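Two days at Darkport, where everyone has a dashboard

I went to the Darkport open days because a client asked me to. She sells linen by mail and she had been told, by somebody who sells advertising services, that Darkport was where small brands went to learn how to grow. The ticket was $550. I paid it out of her money and promised her a straight report, and with her permission I'm putting most of it here.

Darkport is an old ferry terminal with offices upstairs. Four marketing companies share it, and twice a year they open the doors, put out coffee and let people wander through. The crowd was mostly shop owners and people like me who get sent by shop owners. The badge had my name spelled wrong. The lunch was good.

First stop was Barnanell, which buys social ads for clothing and home goods brands. Cathal Geraghty gave the tour. He is a pleasant man and a fast talker, and he had us standing in front of a wall screen within five minutes. On it was a candle company's account. A big green number said that every dollar spent on ads had brought back 8 dollars in sales.

I asked who had worked out the 8. Geraghty said the ad platform reported it. I asked whether the candle company's bank account agreed. He said that was a great question, and then he answered a different one, about video length.

To be fair to him, he came and found me at lunch and we had a better talk. The 8 counted anyone who had seen an ad in the past week and later bought a candle, including people who had been buying candles from that company for years. When Barnanell took out the existing customers the figure dropped a lot. How far, he wouldn't tell me. He did say the candle company was happy. I believe that. I would be happy too if I looked at that screen every morning.

The afternoon was Fusus, upstairs, who do something they call customer memory. As far as I could make out it is an email list with a scoring system. Sheyla Ccori ran the session and it was the best hour of the two days, mainly because she started with a failure. They had taken a pet food shop and sent its customers 80 emails in a quarter. Sales went up in the first month. By the third, so many people had unsubscribed that the shop had fewer buyers to write to than when it began. She put the chart up and left it up while people took photos of it.

Her advice was plain. Write less often, write to people who bought recently, and stop giving discounts to customers who were going to pay full price. I could have told my client that for nothing, but I couldn't have shown her the chart.

Then Ccori moved on to the paid product and the fog came back. The scoring system "learns what each customer wants next." I asked what it did for a shop whose customers buy sheets every four years. There was some laughter, and she said the system worked best for brands with frequent purchases. I wrote that down and underlined it, and it's the sentence my client most needed.

Day two opened with a talk by Algirdas Kļaviņa on founders as the face of the brand. His case was that people buy from people, so the owner should be on camera every day. He showed eleven minutes of clips. A baker, a man who makes belts, two sisters with a soap business. They were all charming and all had large followings. I kept waiting for the baker who posted every day for a year and got nowhere, and who must exist in great numbers. When someone in the back row asked about that, Kļaviņa said those people usually hadn't been consistent. I don't know how you would ever prove him wrong, and I suspect that suits him.

The woman next to me sells garden tools and had driven four hours. She had been filming herself daily since last spring. She asked me if I thought her lighting was the problem.

Last came Kazlauskienė, the smallest of the four companies and the only one still doing print. They make catalogs and postcards. Deividas Liepiņa showed us the paper samples, and Aivar Ķēniņš went through costs with a calculator and a sheet he handed out, which I still have. A first postcard run, design and postage included, comes to $3,495. He told us that for many of the shops in the room it would lose money. He also told us how to find out: mail half the list, leave the other half alone, wait, and compare what the two halves spend.

That was the only proper test anyone described at Darkport. It needs no software. I did ask why they don't run it for every client, and Ķēniņš said most clients don't want to leave half the list alone. They get nervous and mail everyone, and then they can't tell what the postcard did. Liepiņa looked less pleased than he did that this was being said aloud.

I'm not a convert to postcards. Print people have their own way of fooling themselves, and the phrase "it sits on the kitchen counter for weeks" came up more than once with no support whatever. But I left with a sheet of real costs and a method, and I can't say that of the other three.

So, for my client and anyone in her position. The ticket is too expensive. If you go, skip the founder talk, sit near the front for Fusus and leave when the product slides start. Ask each company what would have happened without the ads, and watch how long it takes before you get a number. Get the cost sheet from Kazlauskienė even if you never mail a thing.
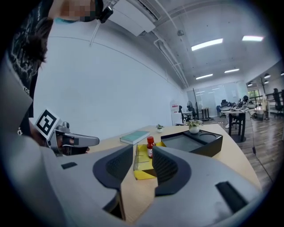

She has decided to try the half-list test with her existing email newsletter first, which costs her nothing except nerve. It goes out in March. The Darkport people have sent me six follow-up messages so far, four of them from Barnanell, and the latest has a discount code for the next open days.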